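The Case for Keeping the Shared Bench Slow

Opinion, 12/11/2019

Members of the Tendero workshop have asked that the two-armed build be moved off the main floor and finished by a smaller group. The proposal has merit on paper. A smaller group would meet more often, and the project would probably be done by September. This writer believes it should be declined.
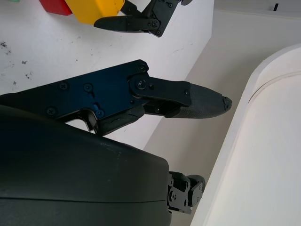
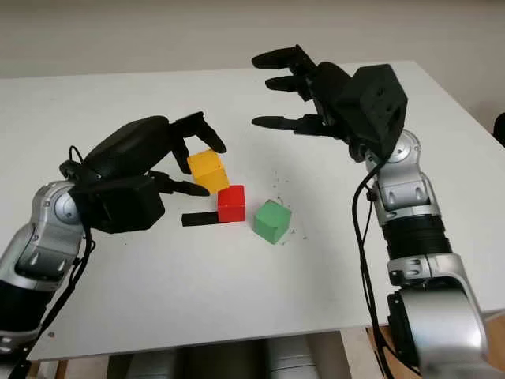 A shared workshop exists so that members may learn from work they did not begin. Geeta Bansal, who keeps the parts ledger, has recorded 19 changes to the hands and wrists, and most were proposed by people who joined after the build started. Wear is a fair example of what many eyes are good for. The fingertip pad in the first picture is rough and chipped at its very point, a small matter that a person occupied with software may pass over for weeks. A member who came to use the drill press may see it at once and ask whether the pad should be replaced. Such questions take up an evening now and then, and the evening should be given.

Sarla Negi has argued the other side with care. In her view, nearly 100 hours have gone to explaining the machine to newcomers, and a home builder working alone would have spent them on the machine. Her arithmetic is sound. It leaves out the members who, having had the explanation, can now strip a finger joint and put it back together without supervision.

The workshop should keep the build where it is, publish the ledger each month, and set aside one evening in four for repairs only. If the smaller group still wishes to meet, it should do so at the same table and leave its notes there.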